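The budget for the Lendero bench is finished, or as finished as it gets before anyone signs it. It covers one arm, one two-finger gripper, the stand, the cabling and a year of simulation time. I left out a second arm. I had it in until June and took it out when I saw what the guarding would cost.

Simulation comes first in the plan. We run the pick and place tasks in software before any hardware is ordered, and the results decide which gripper goes on the purchase list. I set aside 146 hours of compute for this and have used 33 of them.

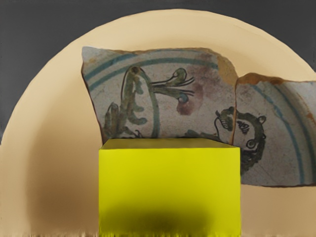
The quote from Eklund came in on time and was clear enough. Their lead time is 4 months, so an order placed this fall gets us an arm in the new year. Wisard was cheaper on the arm but charges separately for the mounting plate and the controller license, and once those were added the gap was small. I'm leaning toward Eklund. The shop in Skurkolbridge can do the stand either way.

I also put in a line of $1,000 for fingertips and other parts that wear out. I expect someone to ask about it. On the last bench we paid for those out of the general supplies money and ran short before the end of the year. 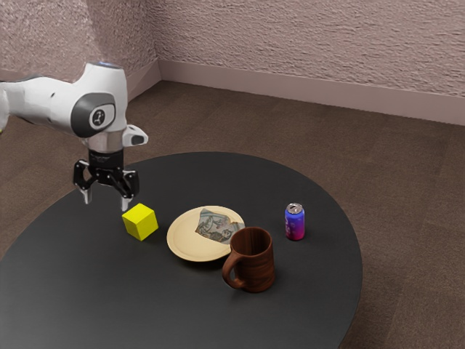
Choosing the gripper is the part I keep going back to. The two-finger type is the cheapest on both quotes, and for a block there isn't much to think about. A plain yellow cube has flat sides to close on. The mug has a thick curved handle and a round body, and the plate is shallow with a wide rim, so those two will decide how much opening width we pay for. I'd like to settle that in simulation before I spend anything on a wider model.

Still open are the insurance, the delivery charge and who pays for the floor anchors. I'll update the spreadsheet when I have the revised numbers from Wisard.

Contact | © 2025 | Back to top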